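November, 6.40 am

Woke before the alarm and went straight down to check the starter. It had peaked overnight and dropped back by a finger's width, going by the smear on the glass. Kitchen thermometer read low again. I fed it at equal weights, 70 g starter, 70 g flour, 70 g water, and moved the jar to the shelf over the fridge.

The Villanueva rye is finished apart from a cup or so at the bottom of the bin. I switched to the Steltitz stoneground for this feed and will stay with it for a fortnight before I judge it. It takes up more water than the Villanueva did. At the same weights the mix was stiff enough to hold the spoon upright, where the old flour slumped. I added a splash more and wrote that on the lid in pencil, then realized the lid goes in the wash. Copied it in here: extra splash, Steltitz only.

8.15 am

Mixed the dough for tomorrow. White flour, the last of the Villanueva for colour, salt, water from the tap left standing in the jug. I held the salt back for half an hour. I have tried it both ways through the whole autumn and can find no difference in the crumb, but the dough is easier to work by hand before the salt goes in, so I keep doing it.

The Omex scale is drifting. I put the 100 g check weight on it and got 100, took it off, put it back and got 103, then 100 again. New batteries made no difference. It may be the feet. One of them has lost its rubber pad and the scale rocks when the bowl is set down toward the back left corner. A folded square of card under that foot steadied it and I got the same reading five times running. For salt I used the small spoon scale anyway. Three grams either way in the flour is neither here nor there, but in the salt it is a third of the dose.

1.30 pm

Four sets of folds done, half an hour apart, wet hands. The dough was slack at the first and had some strength by the third. The fourth was probably unnecessary. Cold rain all morning and the kitchen stayed cool, so bulk is running long. I have stopped going by the clock in this weather. I mark the tub with a rubber band at the starting level and wait for it to rise by half, and today that looks like being late afternoon.

Oven test while I waited. The Furell has always run cool at the back. I set it to 230 degrees Celsius, gave it an hour with the steel in, and read 211 on the probe at the rear and 228 near the door. That accounts for the pale side on the last three loaves. Two fixes to try – turn the loaf at the halfway mark, or set the dial higher and move the rack down a notch. I will turn the loaf first because it changes one thing only. Door seal looks sound. There is a flat spot in the bottom corner on the hinge side, but I could not feel any air coming through when I held the back of my hand to it. 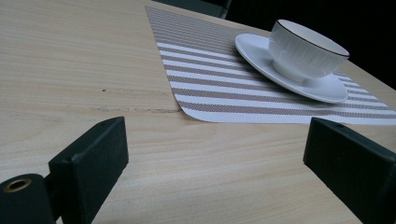
4.50 pm

Dough at the rubber band, domed at the edges, a few bubbles on the side of the tub. Tipped it out, shaped it loosely, rested it twenty minutes and shaped it again tight. It tore slightly on the underside at the second shaping. I think I was short on patience and pulled too far. Seam up in the basket, rice flour on the cloth, bag over the top, into the fridge.

Looked up what a repair on the Furell thermostat would cost and closed the page again. The odometer on the car rolled past the service mark by 3000 km some time last month, so that gets the money first.

9.20 pm

Starter back up to the mark after the morning feed, slower than on the Villanueva but with a cleaner smell, closer to apple peel than vinegar. One feed is no basis for anything. Fed it again, same weights, same splash.

Plan for tomorrow: steel in at six, dial at 230, lid on for twenty minutes, turn the loaf when the lid comes off. Probe in the centre at the end, and write the reading down before cutting. Last time I cut first and had to guess.

Need to buy: rice flour, batteries for the smoke alarm, stick-on rubber feet.

2 comments
Share 4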